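Table clearing

Table clearing is the taking away of rubbish and leftovers from a table after a meal or snack. Usually comes before wiping down and, where there is a cloth, shaking or washing it. Distinct from washing up, though the two get lumped together.

Contents
Method
Types of waste
Cloths
See also

Method
Plates and cutlery go first, to the sink. What remains is mostly packaging. Two common ways of doing it: straight to the bin item by item, or heaped in one spot and lifted off in one go. The heap method is quicker on round tables, as everything can be reached from any side. Shaimaa Sqalli's household handbook (Heywood, 25 pages on the table alone) prefers the heap. Ezequiel Rosales disagreed, saying heaps get left overnight.

Types of waste
Wrappers, tissues, paper towels, carrier bags, cardboard, cups. Knotted bags hold crumbs and peel well. Film is light and tends to blow off when a door is opened, so is best pushed inside somthing heavier. 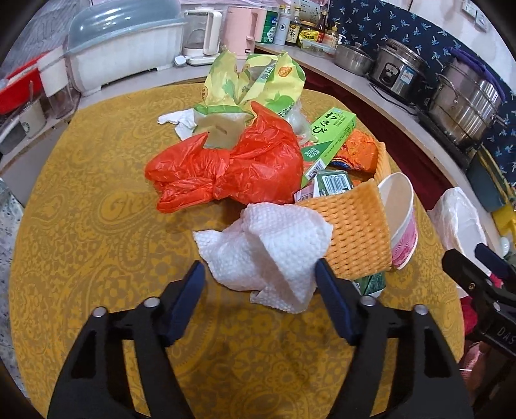 Foam fruit nets are sometimes kept back for wrapping glasses. Paper cups should be checked for dregs before they go in the bag, card boxes flattened. Sorting rules vary by area; used tissues and paper towels are general waste in most of them.

Cloths
Patterned cloths hide stains, plain ones dont. Crumbs are shaken off outdoors, or brushed into the hand.

See also
Washing up
Tablecloth
Household waste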